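4.3 Recording a demonstration on the shelf station

Read section 4.2 before you start. The arm must be homed and the Fludum controller must show Ready.

Before recording

1. Place the black shelf unit on the table and line it up with your reference marks. Check that it does not rock.

2. Open the wrist camera view. Close the gripper and bring the fingertips slowly toward the lower shelf. Stop short of the shelf.
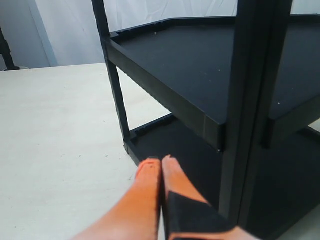 Save this pose as Start. The software uses it to check the shelf position at the beginning of every episode, so save it again if the unit is moved - even a small shift will spoil the set.

Caution: Keep speed at Low whenever the fingers are between or near the shelves. The posts are easy to hit from the side.

Recording by remote control

3. Press Record. Wait for the tone before moving the leader arm.

4. Approach the mug from the handle side. Line up the fingers with the handle and close the gripper with the trigger. Do not grip the rim.

5. Move the mug clear of the rack before you turn the wrist. If another mug is hanging on a hook nearby, allow extra room behind the one you are holding. 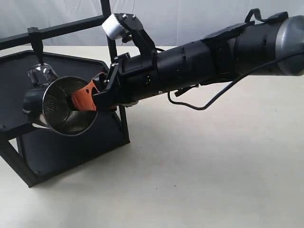
6. Finish the task, open the gripper and back away in a straight line. Press Record again to stop.

7. Mark the episode Keep or Discard. Discard any episode with a dropped mug or a pause longer than you would make in normal work.

Note: An episode can hold up to 2000 steps. Recording stops by itself at that limit and the episode is marked Incomplete.

Recording by hand

Hold the arm behind the wrist, press Free Drive and guide it through steps 4 to 6. Keep your hands away from the fingers. Use the pedal to open and close the gripper.

How many to record

Around 69 good episodes are enough for a first training run. Add more if the arm hesitates at the handle. Questions about episode files go to Nima Karimi at Hikmont support.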